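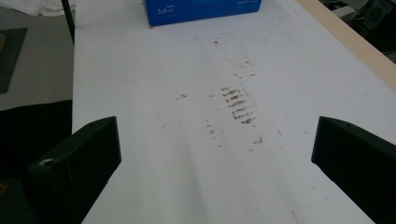 Siham Boutros

4. Fitting and looking after the white cover sheet

The Vilano table is supplied with a white cover sheet that lies over the tabletop. The sheet is meant to take the everyday wear and can be replaced. The table underneath and its wooden edging should be treated as described in section 5.

4.1 Laying the sheet

You will need: the cover sheet, a soft dry cloth, a tape measure.

1. Clear the tabletop and wipe it with the dry cloth. Crumbs and grit left under the sheet will show as bumps.
2. Unroll the sheet with the matt side up and leave it flat on the floor for 25 minutes.
3. Lift the sheet by two corners and lower the long side first. The long side measures 1167 mm.
4. Line up one straight edge with the inside of the wooden edging. Do not push the sheet up against the wood.
5. Smooth from the middle outwards with the flat of your hand.
6. Check for ripples from a low angle, with the light in front of you. Lift and lay again if needed.

Note: a slight ripple near the front edge is common in the first few days. Do not put tape over it.

4.2 Daily use

Cups, vases, boxes and printed cards can all stand on the sheet. Lift them when you want to move them. Most of the marks we are asked about were made by dragging something with a ridged base, which leaves a row of short parallel lines. Anything with a metal base can leave rust if it stands on a damp patch, so dry the base first.

Tall pieces with a narrow neck and a wide top are easily knocked when you reach across the table. Hold them by the neck, low down, and use your other hand to steady the wider part.

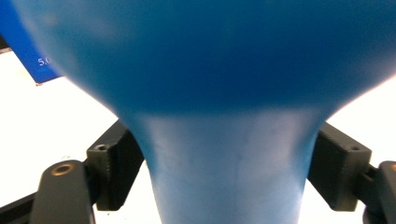

Set them well in from the edge, and keep the side you normally sit at free for your arms. Coloured card and glossy packaging may be left on the sheet overnight when dry. If either gets wet, take it off at once and blot underneath, as some printing inks will transfer.

Caution: no hot pans or irons on the sheet at any time. A cork mat is not enough protection.

4.3 Removing marks

1. Brush off loose specks with a dry cloth. Do not rub them in.
2. For grey scuffs, use a damp cloth and one drop of washing-up liquid. Work in one direction.
3. For brown or rusty marks, lay a cloth wetted with lemon juice over the mark for ten minutes, then rinse and dry. Repeat once only.
4. Wipe the whole sheet with clean water and let it dry before putting anything back.

Caution: scouring pads and cream cleaners will scratch the surface. Scratches cannot be polished out.
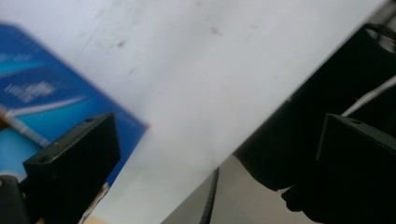 Fig. 6. White sheet with scuffs, dark specks and fine scratches. Blue printed card at left.

Scratches of this kind are harmless and the sheet can stay in use. Replace it if the surface has split, or if a stain is still strong after the second treatment in step 3.

Replacement sheets are order number 185. Turn to section 7 for cutting a sheet to fit the smaller Aoun table.

Last revised 2026-06-16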